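**Construction Law, Unit 7: Notice and Late Payment**

Tutor: Jytte Hjaltadóttir, Vemham
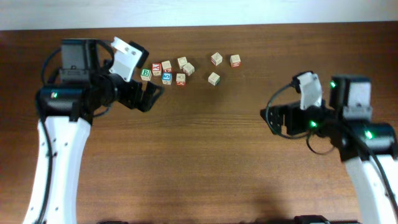 A subcontractor who has not been paid should look first at the contract, and only then at the correspondence. Most disputes of this kind turn on whether notice was given in the right form, to the right person and in time.

### Worked problem

Balivero engages Tondar to lay drains on a housing site. Clause 19 requires any claim for extra payment to be made in writing within seven days of the event. Tondar meets rock, tells the site manager the same afternoon, and writes only in the following month's account.

- Is clause 19 a condition of payment, or merely a direction as to procedure?
- Did the site manager have authority to waive it?
- Does it matter that Balivero allowed the work to go on?

Students should set out both sides before reaching a view. Answers that rely on fairness alone — without reference to the wording — will not receive full marks.

Reading: Østergaard, chapter on notice clauses, before the next class.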